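Guardar cosas no es un pecado

376 veces compartido · 19 comentarios

Llevo todo febrero oyendo que hay que vaciar la casa. Mi cuñada ha tirado media cocina, mi compañera de mesa se ha quedado con dos pares de zapatos y lo cuenta como quien ha corrido una maratón, y a mí me mandan vídeos de señoras que doblan calcetines en vertical. Pues miren, yo no. Yo guardo. Guardo botones, guardo el cable de una radio que se murió en otra casa y guardo las instrucciones de una batidora Prullus que regalé hace siglos (por si me la devuelven, supongo).

Y me gusta, además. Abrir un cajón y encontrarme con una entrada de cine medio borrada me alegra la tarde mucho más que una balda vacía. 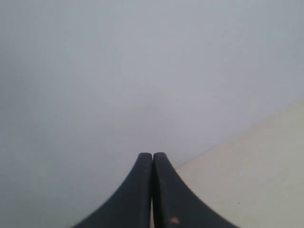

Lo que me molesta de la moda de vaciar es el tonito. Te preguntan si ese objeto «te aporta», como si el sacacorchos tuviera que emocionarme. El sacacorchos abre botellas y ya bastante hace, el pobre. Hay cosas que se quedan porque sirven, otras porque un día servirán y otras por pura pereza, y la pereza también tiene derecho a su estante.

Safta Filip, que vivía en el piso de abajo cuando yo estudiaba, tenía una lata de galletas llena de hilos. Una noche, a las once y pico, se me descosió el único abrigo decente que tenía y a la mañana siguiente me esperaba una entrevista en Zendton. Bajé en zapatillas. Encontró el gris exacto en dos minutos – el gris exacto, eh, que hay muchos grises – y me lo cosió sin dejar de ver la tele. El trabajo no me lo dieron, pero el abrigo me duró años.

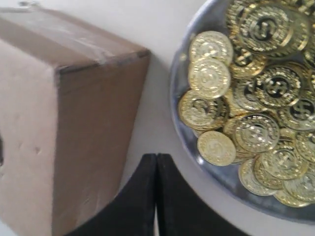 Ya sé lo que me van a decir: que guardar cuesta dinero, que el metro cuadrado está imposible, que hay quien paga un trastero para meter una bicicleta estática. De acuerdo. En Barusel me pidieron 3000 euros de fianza y reforma por un cuartito sin ventana, y ahí me entró la risa y me volví a casa con mis cajas. No defiendo llenar el pasillo hasta tener que andar de lado. Defiendo que cada cual tenga su desorden, del tamaño que le quepa, sin pedir perdón cuando vienen visitas.

También les digo que tirar sale caro. Mi cuñada, la de la cocina, ya se ha comprado otro colador. Y otra ensaladera, peor que la anterior y bastante más fea, aunque eso no se lo he dicho.

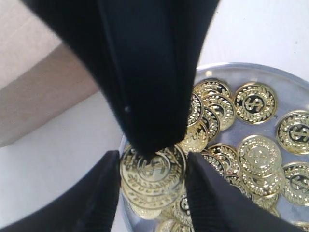
Club de Lectura y Escritura Sarıgül · Sección de Opinión

En el club lo discutimos el otro día y salimos divididos, como siempre. Unos leen en pantalla y han regalado la biblioteca entera; otros tenemos novelas en doble fila y compramos el mismo libro por segunda vez porque no damos con el primero. Confieso que me ha pasado, y con un libro malísimo. Pero el otro ejemplar apareció detrás de las mantas, con una carta de mi padre dentro, y si llego a hacer limpieza el año pasado se va todo junto al contenedor.

Así que este mes no pienso vaciar nada. Bueno, el cajón de las pilas sí, que ya no cierra.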